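Drying small things indoors: speaker notes
Lesia Hladun
Planstead home skills evening, Monday slot, 19 minutes plus questions

Slide 1. Title

Say hello, say who I am. I run the laundry room at Brimholm, which has 64 flats and not enough drying space. Most of what I know comes from that room and from my own bathroom at home.

Ask for hands: who dries clothes indoors all winter? Who has a dryer and still hangs the socks? Wait for the hands. Don't rush this part, it went too fast last time.

Tell them the talk is about small items only. Socks, underwear, gloves, baby things, washcloths. Sheets are a different talk and I don't have the slides for it.

Slide 2. Why small things are a nuisance

A pair of jeans takes one spot on a line and you are done. A load of socks takes the same weight of laundry and turns it into 50 separate decisions. People get tired halfway through and start draping them over the radiator, or hang them in lumps.

Lumps are the main problem. A sock folded over on itself dries on the outside and stays damp in the fold. It goes into the drawer feeling fine and smells by Thursday.

Mention the November problem. In our building the windows stay shut from then on, and the same rack that took one night in summer takes two.

Slide 3. Clips, bars and pegs

Go through the three kinds. Bring the samples from the bag and pass them around.

Bars: a folding rack with rails. Good for flat things. Socks slide off if you brush past.

Clip hangers: a frame with clothespins hanging from it. Takes up very little room and you can lift the whole thing down and move it. This is what I use for nearly everything small.

Loose pegs on a line: fine, cheap, but you need the line. Wooden ones can mark pale cotton if they are old and have been left out in the rain.

Slide 4. Socks at the clip 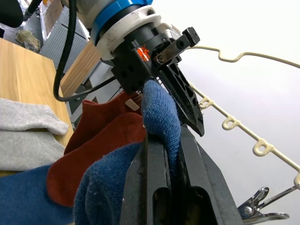
Blue knitted sock and rust-red sock in a bundle at the clip. Folded gray sweater on the table.

Leave this one up while I do the demonstration with my own socks.

Points to make with the slide up:

Knits like the blue one want a clip to themselves. Two socks in one clip means four layers of fabric or more, and the middle ones get no air. If you are short of clips, pair a thick sock with a thin one and let them overlap only at the very edge.

Point out the folded cuff on the blue sock. Open the cuff out before hanging. It is the thickest part of the sock and the last part to dry.

Cuff or toe? People always ask. I hang by the toe. The water runs down to the cuff, and the clip mark ends up inside the shoe. The argument for hanging by the cuff is that clips can catch and pull a thin toe. Both work. With hand-knitted socks I would go with the toe and a soft clip, or lay them flat.

Someone may ask about the sweater. Short answer: sweaters do not go on clips. Wet wool is heavy and the shoulders grow. Dry it flat on a towel, turn it once, fold it when it is completely dry. Check the ribbing at the cuffs and hem before folding, it holds water longer than the body does.

Slide 5. The demonstration

Need: bowl, two wet socks, towel, clip hanger, hook on the door frame. Check the hook before people come in.

1. Roll the socks in the towel and press. Stand on it if you like.
2. Pull each sock out to its full length and give it one hard snap.
3. Clip at the toe, one per clip.
4. Start at the outside of the hanger and work in, keeping the sides even so it doesn't tip.

Show a tipped hanger. Put all the heavy socks on one side and let it swing. It usually gets a laugh.

Slide 6. Where to hang it

Moving air matters more than warm air. A hanger in a doorway with a small fan on low will beat one over a radiator in a closed room.

Keep it a hand's width from the wall. We had a gray patch behind one rack at Brimholm that took two coats of paint to cover.

In the bathroom, hang it after the last shower of the day and leave the fan running.

Slide 7. What we changed at Brimholm

Keep this short. We took out one of the folding racks and put up a rail for clip hangers. I bought the Prata ones first and then the Dekedent. The Prata is lighter to carry. The Dekedent has a stronger hook. I would buy either again and I don't get anything for saying so.

We also started a box for single socks. It is full. I have brought it with me, it is by the door, please look through it on your way out.

Slide 8. Questions

Likely ones:
Do colors run on the hanger? They can if a wet dark sock touches a wet pale one. Leave a gap.
Inside out? Yes for thick sports socks, turn them back when they are nearly dry.
Broken clips? Check that the spring has come off its seat before you throw it out. Most of them push back in.

Collect the samples. The samples bag had three clips missing after the last talk.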